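FOR IMMEDIATE RELEASE

Ratadis opens orders for the Troltska hair stick, a two-piece hold for thick and fine hair
Nukmont, April

Small accessories maker Ratadis is now taking orders for the Troltska. Two sticks, one curved bar, no elastic. Made for buns and half-up styles, mostly. Holds a French twist too if your hair is past the shoulder.
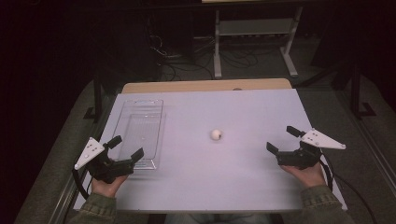
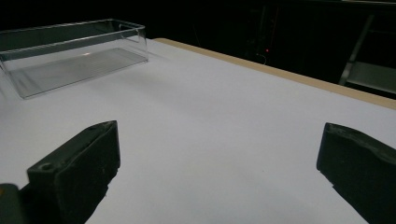 Page last changed: April, 4:40 pm

The Troltska was drawn up by Abena Quansah, who started Ratadis after years of snapped hair ties and one very bad claw clip. First run is 4000 pieces, in two lengths. Short is for fine or layered hair. Long is for thick, curly, or waist length.

"I wanted something I could put in with one hand while holding a baby," said Quansah. "And take out in the car without a headache. My old clips pulled right behind the ear, every single day."

How it goes in: twist hair up, lay the bar over the twist, slide the first stick under from the left, second one from the right. Ends are rounded so they dont scratch. If it slips, you probably need the other size. Exchanges on size are free for the first order, just keep the card it came on.

Colors at launch are tortoise, black, plum and a matte gold. Gold is going quick with the people on the early list. More plum coming, we heard you.

Stores: Martens, the gift and beauty shop in Nukmont, will carry all four colors from opening week. Kagiso Zwane, who buys accessories for Martens, asked for 200 to begin with.

"Customers come in wanting somthing dressier than a ponytail that still takes a minute," said Zwane. "We tried it on most of the staff. Curly hair, straight hair, one pixie cut growing out. The pixie cut will have to wait."

Martens is also doing a styling table on opening day, 10 am until the samples are gone. Bring a brush. Hair should be dry and no heavy product please, the bar slides on oil.

Online orders ship in the order they come in. Engraving is available on the long size only, up to eight letters, add a week. Gift boxes extra. No overseas shipping yet, ask again in summer.

Wholesale: minimum is one card of each color. Price sheet and color cards on request, put "Troltska wholesale" in the subject line.

Press contact: Abena Quansah, Ratadis, Suite 201, Nukmont. Review samples in short or long, say which and tell us your hair type.

###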